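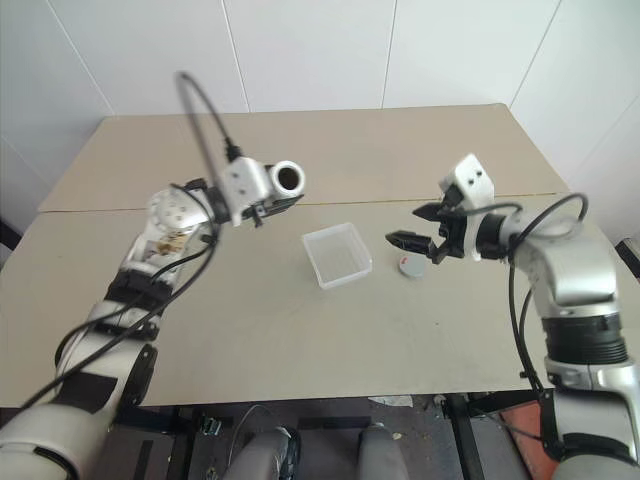

Chapter 6
Joints and Gaps in Floors and Walls

6.1 Why surfaces are divided

Few large surfaces are laid in one piece. Boards, slabs and tiles all change size with heat and damp, and a surface with no room to move will lift or crack. The designer therefore chooses where the breaks will fall.

A movement joint is a planned gap, filled with a soft material, that lets the parts on either side shift without harm. A construction joint marks only the place where one day's work stopped. The two are often confused on drawings, and the mistake is costly to put right.

6.2 The size of the gap

The change in length of a part depends on its length, its material and the change in temperature. For a given material, doubling the length doubles the movement. The hall floor at Mescombe, surveyed by Kiri Kingi, covers 3,587 square metres and was laid in bays of about 99 square metres. Its joints were set out from the column lines — a common choice, as cracks tend to start at columns.

Section 6.3 deals with fillers. Readers who have not met the term "strain" should first return to Chapter 2.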